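Re: [stores] drawer trolley – what goes where

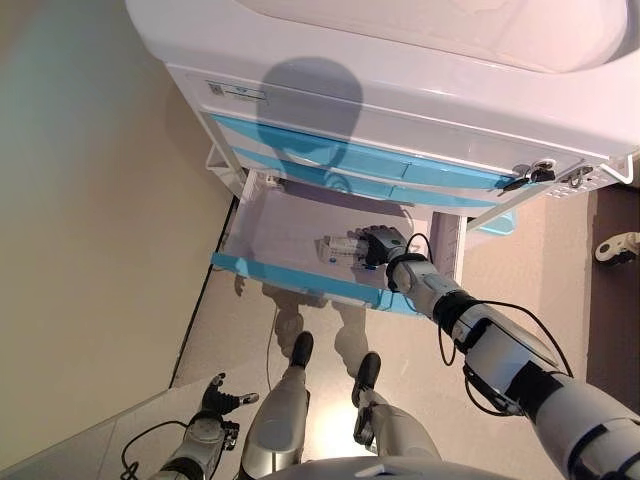 The trolley, second drawer out, one box left to sort.

Hi all

Quick one as I'm off in 15 minutes and won't be at my desk again till late. Leonor's message is copied further down for those who joined the list after she sent it. Have answered the bits I can.

Trolley first. It's the white one on wheels with the pale blue trim. Not the grey one by the lift, that belongs to Plokcombe and they want it back. Label with the QR code is on the front panel, left side, just under the top. If you're phoning supply about it, read them the label, don't say "the white trolley", they have plenty.

Drawers. Top one stays shut and stays for dressings. The one under it is boxed medicines only, and it's nearly empty now, which is how I want it until the new list is agreed. Please don't start filling it with odds and ends. Last time I went through it I found a stapler, two phone chargers and somebody's reading glasses (Sérgio, were they yours? they're in the office, blue mug).

Keys. They've been left hanging in the lock while we sort. Fine while someone is standing there. Not fine overnight. Last one out takes them to the key cupboard and signs the sheet. I know the sheet is full, new one is on the printer, just needs someone to pick it up.

> From: Leonor Seixas
> Sent: 2/8/20
> To: stores list
>
> Dear all,
>
> A few questions before we move the trolley over to the Kastildale side.
>
> 1. Do the small medicine boxes go in flat or standing up? Conceição had them standing at the old place and it was easier to read the ends, but they fall over each time the drawer is pulled.
>
> 2. Who checks the dates? I did it in November and have the notebook, but I don't think anybody has written in it after me.
>
> 3. Can we have dividers? I saw some in the Tenisa catalogue, 2 to a pack, they look as if they'd fit but I haven't measured.
>
> 4. The drawer needs a hard tug to come all the way out. Is that the runner or is it just stiff?
>
> Also the order from Yimer is in, 3,000 gloves, mixed sizes, and I have nowhere to put them. They are in the corridor for now. Sorry.
>
> Thanks
> Leonor

Right, in order:

1. Flat, printed side up. If we get dividers we can try them standing again. Conceição, shout if you disagree, you've done this longer than any of us.

2. Efthymia has said she'll take dates from now on. Leonor please hand her the notebook. Anything out of date or with a squashed box goes in the returns tub, not back in the drawer and NOT in the bin. One box at a time please, look at the date, then decide. Tipping the whole lot on the counter is how we lost track before.

3. Yes to dividers but measure first – inside of the drawer, front to back and side to side, and the depth too. Blue front lip sits a bit proud so don't measure from there. Send me the numbers and I'll order tommorow.

4. Don't know. Sérgio can you have a look at the slide on the left when it's pulled out? Might only want a wipe. No oil please, it gets on the boxes. If it's bent then say so and I'll put in a repair slip, takes them about a fortnight.

Gloves: can't stay in the corridor, we had a word from the fire people over the last lot. Small and medium to the tall cupboard, top shelves. Large to Kastildale when someone is going that way. Don't put any in the trolley drawers, not even "just for now".

Other thing, when you wheel it over go round by the back doors. The lip at the front entrance is too high for the wheels and everything slides to one end. Drawers shut and locked before you move it, keys in your pocket, not in the lock.

And leave the top clear. It isn't a desk. Teh number of cups I've taken off it.

Still need from people:
Leonor – measurements, notebook to Efthymia
Sérgio – slide, glasses
Conceição – yes or no on flat
Whoever is passing the printer – key sheet

Back on email this evening, ring the office if it's urgent.

Beatriz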